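Storage and Waste in Shared Student Kitchens – Project Report
By L. Kaczmarczyk, Berkotville
13th September

Our group looked at how much food gets thrown out in shared kitchens and if storage has anything to do with it. We started in April. Two buildings, Rotberg Hall and Soltska House, 43 kitchens between them. Everybody weighed their own trash, which was a problem – more on that later.

Main number first. 2,902 pounds of food waste logged over the term. Nearly 2,000 of that was from Rotberg, the bigger building.

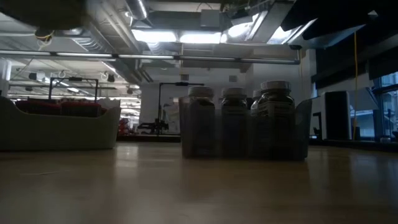
Method. Paper sheet on the fridge, one line per bag. Collected weekly. We got 228 sheets back, a few unreadable. Bread and salad were the worst, then leftover rice. Dry goods hardly showed up at all, wich we did not expect.

Survey answers were short. Most people said they forgot what they had, or bought the same thing twice. 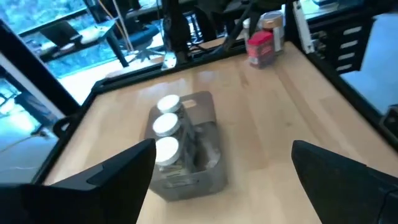 Problems: bathroom scales are bad for small bags. Some kitchens rounded up, some skipped exam week. Rotberg changed its trash pickup halfway thru so those totals are shaky.

Next time – same scale for everyone, and start earlier in the term. Raw sheets are in the department office, second cabinet.

Last updated: before final grading
Contact | Copyright Berkotville student projects | Back to top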